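Subject: Re: [grippers] Briltow or Pivton pads for thin plastic walls?

Hello all,

On the list it was written, in September:

> We have the Briltow two-finger with the original pads and we want to lift
> open baskets by the rim. With 15 N it slides, with more force the wall
> bends. Does anyone have experience with the Pivton pads? And is the
> wrist camera still useful when the fingers are wide open?

I can answer partly. We compared both pads on the same arm with the Trereck controller, firmware 538. Each pad made 100 grasps on the rim of a basket, always with the same approach speed.

The original pads lost the basket 15 times, the Pivton pads 2 times. The difference comes mostly in the rotation, when the basket swings — in the straight lift I could not see a difference. Please note that our basket was empty every time. With load I have no numbers yet.

For the camera question: we keep it at the wrist, behind the linkage. With open jaws both pads stay in the view, and the near rim can be hidden by one of them. I now move the approach a little to the side, and the detection is more stable.

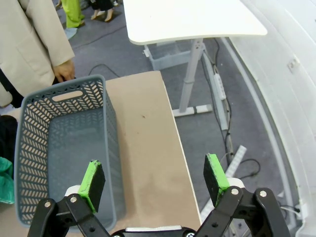
Cartwright wrote back to me off the list that the side approach costs too much time in his cell, and that he would sooner put a second camera above the table and leave the wrist one only for the last part of the motion. I have not tried this. If somebody runs two cameras on the Trereck, please write which trigger setting you use, as mine loses images when both are active.

Regards from the lab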